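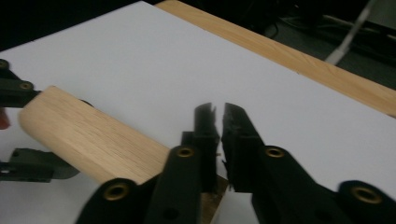 Limard (gripper project)

Limard is a design for a pair of hand-held grippers, made for recording how a person assembles small wooden objects. It was started by Lamduan Sangkhawat in the Grilthorpe shared workshop and is developed there by members in their free time. The same fingers can be fitted to a short grip for use in the hand or to a small motor unit, and for this reason the project is sometimes listed together with home-built robot arms. The recordings are collected under the name Kaewsai.

Name

The name Limard was first used for the folder in which the drawings were stored. Sangkhawat has written that it has no meaning and that she wanted to change it before other people began to use it. In older notes of the workshop the project is called only "the fingers".

Construction

Each gripper has two long fingers which move towards each other when the user closes the grip. The fingers are black plastic with a matt surface and they become narrow at the tip. The left and the right finger of one pair are not the same part, and they must be printed from separate files. Brass eyelets are set into the plastic. In the first version the eyelets were pressed in cold, but this cracked the plastic in several places, and the instructions now say to warm the part first.

The inner face near the tip is left rough. Sanding it was tried during March and was given up after a week, as round pieces turned in the grip. Smooth cylinders remain the most difficult parts to hold. The usual advice is to take them near one end with the first gripper and leave the second one free for the small piece which has to be joined.

One complete gripper needs 20 screws of the same length. Earlier versions used three lengths, and many of the questions sent to the project were about which screw belongs to which hole. The short grip is printed in two halves and can be opened without removing the fingers.

Electronics

The opening of the fingers is measured by a sensor in the joint. A board called Narnetti reads the sensor and sends the value to the computer over a cable. Narnetti was designed for another project of the workshop, a door counter, and it has more inputs than Limard uses. A wireless version was tested but lost data when several laptops were working in the room.

The value from the sensor is not linear near the closed position. The software corrects this with a table which the user has to make again after each change of fingers. The procedure takes a few minutes and is described in the build manual, chapter 3.

Work with bare fingers 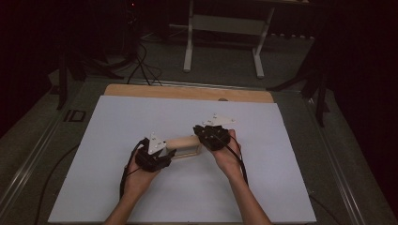
Kaewsai also contains recordings in which no gripper is used and the person works with her own fingers. They were added after it was noticed that people using the grippers choose a different order of steps from the order they would choose normally. For these recordings a tracking device is strapped over the back of each hand, with a white triangular marker plate on it, and the fingers must stay free enough to hold the two ends of a wooden bar. The devices are connected by cable. Some users have reported that they begin to keep their wrists stiff after a time, and the manual recommends leaving a generous length of cable and letting it run down along the forearm.

The pieces are simple: cylinders, thin frames, and bars which serve as handles. They are made from leftover wood by members of the workshop, and so the sizes differ a little from set to set. A list of measures is kept with each set.

Recordings

On 8/17/24 the collection held 1052 recordings, from 26 people. A recording is accepted if both hands are tracked from the beginning to the end; dropping a piece is not a reason to reject it, and the person is asked to pick it up and continue. Recordings with the sound of conversation have their audio track removed before they are stored.

The work surface is covered with a white sheet. The edges of the table are usually left uncovered, and the software must then deal with light wood both on the pieces and on the table. An attempt to solve this with a darker stain on the pieces was stopped, as the stain came off on the fingers of the grippers and changed how well they held.

Use with motors

The motor unit opens and closes the same fingers without a hand. It is less developed than the rest of the project. The unit can hold a cylinder while a person works on it, and it can repeat a recorded closing movement, but it cannot yet follow a complete assembly. Two members continue to work on a lighter version with the motor moved back behind the joint.

Limitations

The fingers bend under load, and the bending is not measured. Pieces heavier than a wooden spoon are therefore not recommended. The tips wear and should be compared with a new pair from time to time. Left-handed users have pointed out that the release button is placed for the right thumb on both grips. A mirrored grip has been drawn but its files are not yet part of the download.

See also

Narnetti (board)
Kaewsai recordings
Grilthorpe shared workshop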